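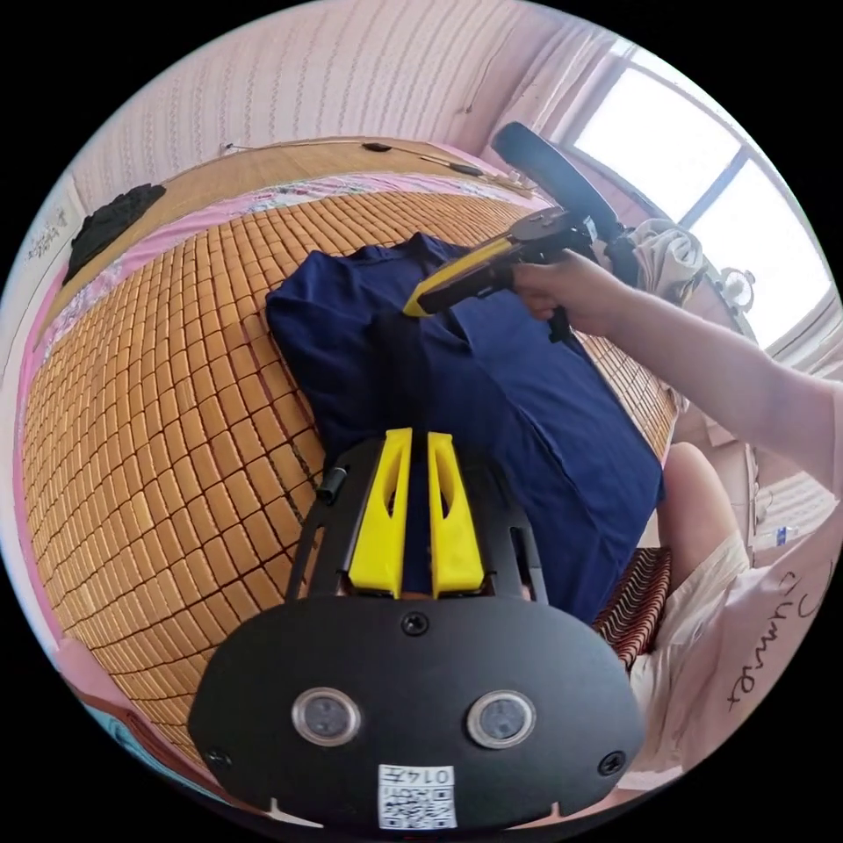

4. Where clean clothes are sorted and folded

4.1 Surfaces

The floor plans used for the Mustum apartments in Brurel and Ivomley give each home a utility closet with a washer connection, a shelf and a rail. The plans label the shelf "laundry shelf." In the 30 households we visited, this shelf held cleaning products, pet food, tools and paper goods, and in most homes there was no free space on it for even one folded towel. Folding was done in other rooms.

The bed was the surface named most often in the interviews. Residents gave several reasons. It is the largest flat surface in the home that is clear during the day. It is soft, so buttons and zippers don't scratch it. It is close to the dresser. One resident in Ivomley said that putting the clean load on the bed in the afternoon meant it had to be dealt with before she could go to sleep, and that a load left on the couch could stay there until the next wash. Versions of this remark came up in both towns.

The dining table came second. It was used mainly for bed linen and for ironed shirts, and mainly by households that ate in the kitchen. The couch was used by people who folded while watching television, and they were also the people most likely to describe the task as pleasant. The floor was mentioned only for fitted sheets.

Beds differ from tables in one way that matters for the argument in Section 5. A mattress top is lower than a kitchen counter, and a person standing beside it has to lean forward to reach the middle. Large items can be laid out in full, but small ones tend to be worked on at the near edge. Residents with back pain said they sat on the bed to fold, or knelt next to it. Barta and Adeleke, in their earlier study of the Sarpong row houses, found the same preference for the bed and the same complaints about bending. The Sarpong bedrooms are larger than ours, which suggests that lack of space alone does not explain the choice.

Figure 4. Navy blue T-shirt laid out on a bed.

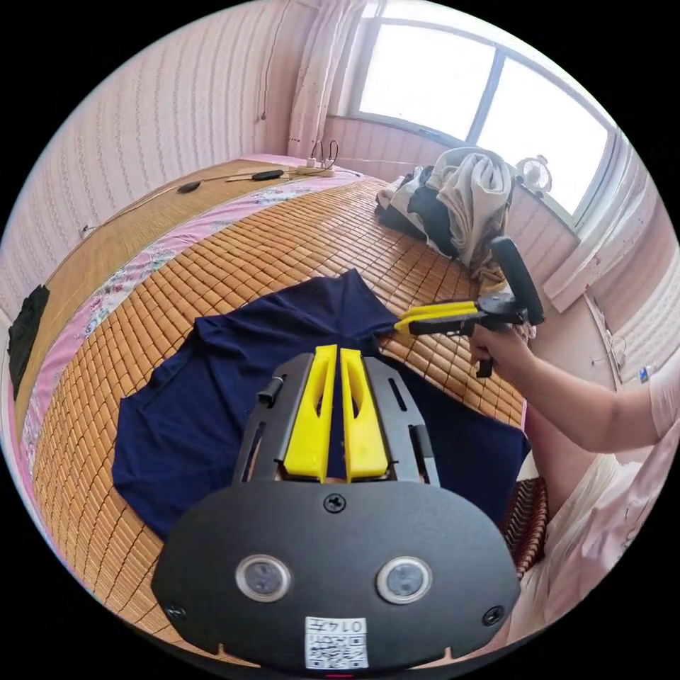
4.2 Order of work

We asked residents to tell us how they got through a load from start to finish. Two patterns came out of this. In the first, everything is sorted into piles before anything is folded, usually one pile for each person in the home. In the second, items are picked up one at a time and folded as they come, and the piles form as the work goes on. Larger families mostly followed the first pattern and people living alone mostly followed the second, although there were exceptions both ways.

T-shirts were the item people had the most to say about. They are common, they look alike, and they wrinkle if left in a heap. Most residents described laying the shirt out (Figure 4), turning the sleeves in and folding it in half or in thirds, depending on the depth of the drawer. Several people had learned a different method from a parent and had kept it after moving, even when it no longer suited the drawer they had. Others had changed method once and could tell us which piece of furniture was behind the change. Socks and underwear were often not folded at all. They went into a drawer or box straight from the basket.

Load size also affected the order of work. Residents kept a simple tally for us, and single loads ran up to 61 items, with the largest made up mostly of children's clothes. Parents of young children reported leaving part of a large load unfolded and taking clothes from it as needed. They tended to apologize for this in the interview. It was common enough that we treat it as an ordinary form of storage, and the furniture list in Section 6 includes an open bin for the purpose. 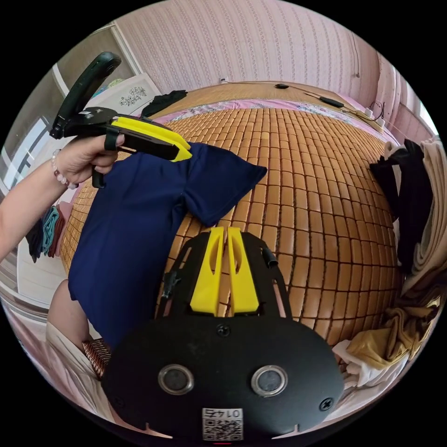 Dark clothes were handled separately in some homes. The reason was lint: dark cotton shows it clearly, and a pale bedspread or a blanket that sheds can leave enough on a shirt that it has to be brushed. A few residents spread an old sheet over the bed first. Others folded darks on the table for the same reason — or waited until the bedspread itself was in the wash.

Time of day followed work schedules more than anything else. Evening was usual for people with day jobs, often after 8 p.m., when the bed was also about to be needed. Shift workers folded in the late morning. In homes where two adults shared the work, one person usually washed and the other folded, and this split seemed stable. It was rarely described as something that had been agreed on.

4.3 Limits of the interview material

The accounts above come from what residents told us over two visits and should be read as self-report. Glenys Hopkin and Emrys Ifans coded the transcripts separately and then compared their results; disagreements were mostly over whether a bench or a trunk at the foot of the bed should count as part of the bed. We counted it as separate furniture. The Brurel visits took place in March, when little washing was dried outdoors, and a summer round might show more sorting done at the line.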